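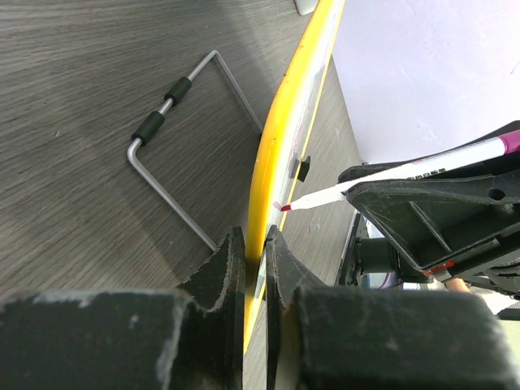 When the left gripper does not let go

By Tineke Postma, writing bench, Rerka

In December we had a fault on the two-arm writing bench, and I was asked to explain it for the other groups. It was a small fault, but it concerns safety, so please read it also if you do not use this bench.

The task is simple to say. One gripper holds the small whiteboard by its edge, the other brings the marker to it. We had completed 108 runs of the Trandham program without a stop. In the next run the writing arm reported too much force at the wrist, and the program paused, as it must.

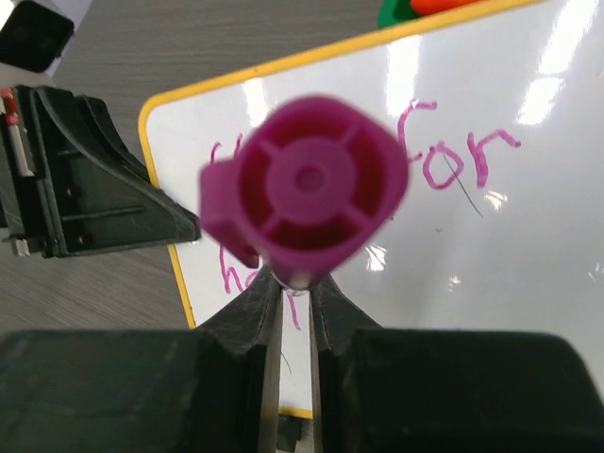 The pause itself worked well. The problem came after it. Mirjam Leemans pressed the release button on the panel, and the marker side opened. The holding side stayed closed and kept its full grip on the board for 9 seconds. During this time the panel already showed the green word "free". Mirjam had her hand near the board, because the panel told her that she could. She was not hurt, but a finger between those jaws would have been pinched hard.

We repeated the stop on purpose, with all hands away from the table, and got the same delay 3 times. Kalliopi Georgiou then read the log and found the reason. After a force stop, the release command goes first to one arm and waits for its answer before it goes to the second. The panel, however, changes to "free" after the first answer only.
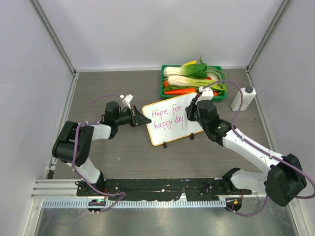 What we changed

The panel now waits for both grippers before it shows "free". The Broleck controller also sends the release to the two arms at the same moment. Godelieve Martens tested this with the board in the grip and we have not seen the delay again, but I would like to have more runs before I call it solved.

Until then, the rule for everybody is: after a force stop, look at the jaws and not at the panel. If they are closed, use the red switch and keep your hands outside. Questions about the rule can go to Treasa Egan. 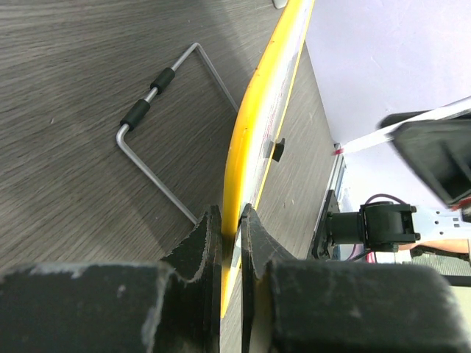
The board edge held between the jaws, writing bench.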